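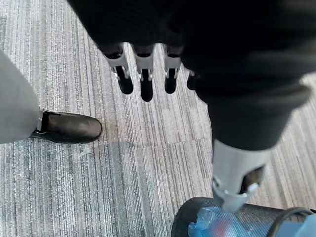

Bianka Oláh writes that our last page was too hard on planning software, and that her own setup went from never finishing a pickup job to finishing most of them after one update. She'd like to see tips for getting more out of these packages instead of reasons to leave them in the box.

Fair enough. I still think most of the trouble people have with a robot hand at floor level gets blamed on the hardware when the software deserves it, and I still don't believe the feature lists. But if you already own the stuff, these are the habits worth having.

Before you update

Write down your settings on paper. Nilora keeps a backup file, and I've watched it restore everything except the speed limits, which went back to the factory numbers without a word on the screen. Check speed, grip force and the floor height by hand after every update, including the small ones that say "stability improvements."

Keep the old installer. Zotance takes theirs off the download page when the new one comes out. If your arm was behaving in November and isn't now, you'll want it.

Don't update on the day you need to get something done.

Floor height

Set it yourself. The automatic routine wants a plain surface, and striped carpet tile is a poor choice for it. Lay a flat sheet of plain cardboard, run the routine, then subtract the thickness of the cardboard. Do it again in another corner of the room. If the two readings don't agree, believe the higher floor.

Wastebaskets

Every demo has the robot dropping paper into a solid bin. Try it with a mesh one and a thin plastic liner. The depth view may read straight through the mesh, or put the rim where the liner bunches up. My fix is low tech: a strip of matte tape around the rim, and a keep-out box drawn by hand in the planner, an inch wider than the basket all the way around. Yes, the software is supposed to do this for you. Draw the box.

Confidence numbers

Ignore them at first. Veres will tell you it's 126 percent of the way to "recommended confidence," and I have yet to find the page in the manual that explains what that would mean. Run the same simple job 30 times and keep a tally of finished, stopped and wrong. Your tally is worth more than their meter. If you change a setting, start a new tally. 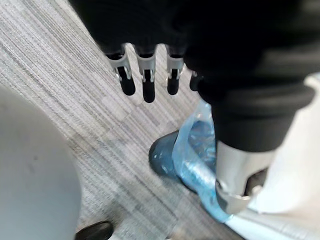 People detection is the feature I trust least, and it's usually the one printed biggest on the package. Ask what it was trained on. If the answer is whole people standing up across a room, you've learned nothing about how it does close to the ground, where all it gets is part of a leg. Then test it on something awkward, with the motors off and only the camera view running. A foot in one of those blue plastic shoe covers is a good one: see-through, crinkled, full of bright highlights, and not much like any shoe. If the label flickers between "person" and "bag," you have your answer. With a metal joint right over the toes, I'd want a speed limit that doesn't depend on the label at all. Put the limit in the controller, below the planner, where a wrong guess can't lift it.

Try a dark glossy shoe too, and a bare foot.

Logs

Turn them on and send them to a separate drive. Stadirura keeps the last 200 events and writes over the rest, and a single stuck retry can fill that up. You'll open the log looking for the mistake and find a page of "planning, planning, planning."

Subscriptions

The $25 a month tier usually buys cloud planning. Unplug the router in the middle of a free-air move, with nothing and no one in reach, and see what the arm does. A clean stop is fine. Finishing the move on old information isn't, and I'd ask for the money back.

As for Bianka's update, I'm glad it worked. I'd still like to see the tally from before.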